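Hard water, glaze and the descaling interval

6 June 2024

The kettle in the studio kitchen failed in October and the replacement came with a card stating that it should be descaled every 200 boils. The card did not say at what hardness. A number like that means nothing without a second number beside it, so I started keeping records, and this post is what the records say so far.

Our supply comes out of limestone. The test strips read very hard at the kitchen tap and the same at the outside tap, as they should, with both on one line. What scales a kettle is the temporary part of the hardness: calcium and magnesium held in solution as bicarbonate. Heat drives off carbon dioxide, the balance shifts, and calcium carbonate drops out on the nearest hot surface. The permanent part, mostly sulfates and chlorides, stays dissolved through a boil and only shows up if you let the pot go dry. A strip that reports total hardness lumps the two together. If you want to know what your kettle is going to see, you want an alkalinity strip too, and those cost a little more.

The method was simple. I drained the kettle, let it air dry overnight with the lid open, and put it on the postal scale. Then I used it normally and kept a tally on a card taped inside the cupboard door. At the end of each block of boils I drained, dried and weighed again. The scale resolves to 2 grams, which is coarse, and it is the main reason I stopped trying to say anything over short intervals. Over a full block the gain is well clear of the resolution. Over a quarter of a block it is noise.

Two things changed the rate more than I expected. The first was fill level. Filling to the maximum line for one mug puts all that water through a boil and then throws most of it out cold the next morning, having left its carbonate behind on the plate. Filling only what was needed cut the deposit per mug by a large margin. The second was leaving water standing in the kettle overnight. It made no difference to the mass that I could measure, but the deposit came off in flakes where before it had been a firm film. I do not have a good explanation and would like one.

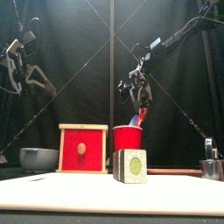

Lellitine wrote in after the last post on water to say that the whole exercise was pointless, that a jug filter would have settled it for the price of the scale, and that in a house with the same supply the filtered kettle had gone a full year without a visible deposit. The comment also asked why I had not tested filtered water as a control.

The second point is fair and I have no defense. The first I would argue with. The cartridge in a typical jug is a weak acid ion exchange resin mixed with carbon. It takes out temporary hardness well while it is fresh and then less and less, and the change light on the lid of most jugs runs on a timer or a fill counter, neither of which knows what your water is like. In very hard water the resin is spent long before the light comes on. So a year without scale means a year of cartridges changed on time or early, and that is a running cost to set against a bag of citric acid. I will run the control anyway. The jug is a Vusov, bought used, with new cartridges.

On the acid. I tried white vinegar first, as everyone does. It works and it smells, and the smell stayed in the lid seal for several days. Citric acid is better behaved. I use two level tablespoons to a full kettle of warm water, and leave it until the fizzing stops. Do not boil citric acid in a badly scaled kettle. At high temperature it can form calcium citrate, which is much less soluble than you would like and leaves a white haze that looks exactly like the scale you were removing. Warm is enough. If it needs a second pass, pour out the spent solution and mix a new one, as the old one has already done its work and will just sit there.

The same water does the same thing to mugs, more slowly. The ring inside a glazed mug is carbonate with tea bound into it, and it comes off with the leftover citric solution from the kettle. On a sound glaze a short soak does no harm. I would not do it to anything with gilding, or to low-fired decorative ware where you do not know what is in the glaze. Unglazed feet will hold the acid in the pores, so rinse and leave them upside down for a day.

As to the card that came with the kettle: on our water, with sensible filling, 200 boils is too long. I am descaling at half that and the plate stays gray metal instead of going chalky. Somebody on soft water could probably ignore the card for a very long time. The filtered run started this week and the tally card has been moved to the other cupboard door — the tape had given up.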